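Home Products Cells Guarding Downloads Contact

Trolia Bench Cell - what the safety paperwork covers

The Trolia is a single-arm bench cell for picking small parts from a rack. It is sold with a risk assessment template, and buyers tend to treat that template as the finished job. We would rather you didn't. A certificate for an arm covers the arm. Put a gripper on it, bolt it to your bench, and the assessment starts again.

Layout comes first. Mark out the reach of the arm with the tool fitted, including any part of the floor where people walk. Small boxes and stands left along the back of the bench count as obstacles, so list them.
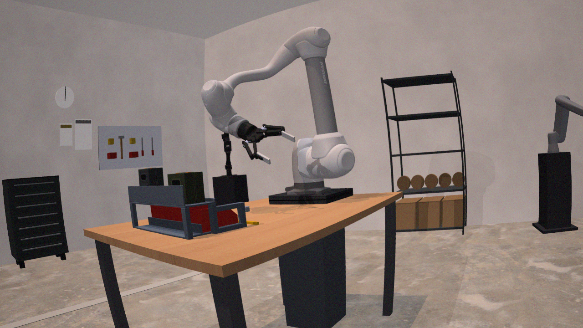

Gripper and rack

Default grip force is 245 N, and we think that is too high for shared work. Check for pinch points at the finger linkages as well as the pads. Simulated runs are useful for planning reach, but we don't accept them as proof of a safe stop. Do 3 stops on the real cell, at full load, and write down the worst.

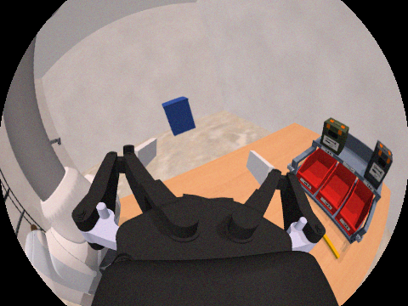
Page text: Châu Trịnh, Pravance technical desk

"Collaborative" on a label tells you very little. Ask what speed was tested, and with which tool. The template runs to 335 lines and 4 of them deal with the gripper.

Related items
Zou floor marking kit
Pukden stop button, bench mount
Trolia spare finger pads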